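Paper cups and napkins for a village hall coffee morning — how many, and can they be recycled?
Posted by Setska in Food and Events, February

We are taking over the monthly coffee morning at our hall and the old china has gone to the charity shop. Last month 80 people came and we expect more in spring. What size paper cup should I order, do I need lids, and can any of it go in the recycling afterwards? The hall has a kitchen with one urn and a small sink, no dishwasher. I don't want to spend more than I have to.

Posted by Killa

Go for the 8oz cups. The 12oz ones look generous but people leave a third of it and you get through far more milk. For 80 people I'd buy 210 cups, as plenty will come back for a second drink and put their first cup down somewhere. Any left over will keep until next month if you close the sleeve and store it somewhere dry.

Single-wall cups are cheaper but too hot to hold if you fill straight from the urn. Double-wall cost a bit more and save you buying sleeves.
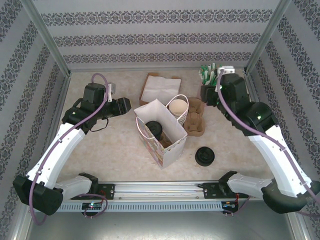 Flaleck Community Help — Food and Events Team

Lids are only worth having if people carry drinks outside or there are small children about. Check that the lid matches the cup by rim width in millimetres, as two cups sold as 8oz can have different rims. I once bought a full case that fitted nothing we had. Black or white makes no difference to the price.

Cup carriers are handy if someone is taking drinks over to the car park stewards. Plain pulp ones can usually go in with cardboard if they're clean and dry.

Posted by Bang

Agree on the size. On recycling, most paper cups have a thin plastic lining and our council won't take them in the kerbside box. Some coffee shops have a bin for them. Look on your own council's page, it varies a lot. Used napkins go in general waste or food waste depending on where you live.

Have you asked if anybody has spare mugs? We got 148 that way and haven't bought cups since. Washing up is a pain though.

Posted by Setska

Thanks both. Ordering the double-wall 8oz and no lids for now. Will ring the council about the bins.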